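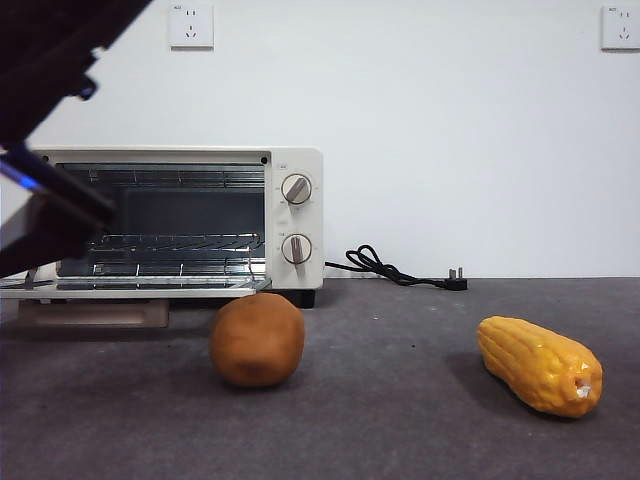
Up at 5:30, dark still. Drove out to Prernbridge to walk the old canal path before the rain came in. I had wanted to do the whole stretch from the bridge to the Skudden lock for most of the year and kept putting it off. Parked by the feed store, where the lot was empty except for one truck with a boat trailer on it.

The first mile is easy. It's gravel, then packed dirt, and the county has cut back the brush on the water side. Past the second culvert they stopped cutting and the path gets narrow. My pants were soaked to the knee in ten minutes. I should have worn the boots and not the old running shoes, which have a split along the left toe.

Saw two herons, one at the culvert and one farther along standing in the shallow part where the bank has caved. The second one let me get close before it went up. Also a muskrat, or the back end of one. There were a lot of red-winged blackbirds in the cattails and they made a racket the whole way.

Stopped at the mile post to eat. It's a granite one with 19 cut into it, leaning toward the water. I've read that it counts from Rurnelton, but the road sign in town gives a different distance, so either the post got moved or the canal wanders more than I thought. I had a hard-boiled egg and the end of the rye bread. Coffee from the thermos was still hot.

The lock itself was smaller than I expected. The gates are gone and there's a chain-link fence around the chamber, but the stonework is in good shape on the north wall. You can see the grooves where the tow ropes rubbed the corner. There's a sign with some history on it, badly faded. The part I could read said the lock was rebuilt once after a flood and that the keeper got paid 50 cents extra for each boat he let through at night. I would like to know how he proved it.

The rain started on the way back, light at first and then steady. I put the notebook inside a bread bag and walked faster. Met a woman with a brown dog coming the other way and we both said it was a bad day for it. Back at the car by 10:40. Feet cold. I ran the heater with my shoes off for a while before I drove.

Stopped at Bevan Books in Rurnelton on the way home and found a county canal survey, reprinted in 2000, with fold-out maps. The spine is loose but all the maps are there. They had it marked at fourteen dollars and I paid it. Page 111 shows the lock with the keeper's house next to it, on the side where there are only sumacs now. I didn't see any foundation, but I wasn't looking for one either. Next time I'll go around behind the fence and check.

Home by noon. Hung everything over the tub. Had soup and slept for an hour, which I hadn't planned on. In the afternoon I paid the water bill and spread the survey out on the bed and followed the line of the canal with a pencil end, not marking anything. There's a second lock shown below Prernbridge that I've never heard of. It looks like it would be behind the gravel pit, and I don't know if you can get in there.

Left heel has a blister. Still raining at 9. Need to buy laces and call about the gutter tomorrow.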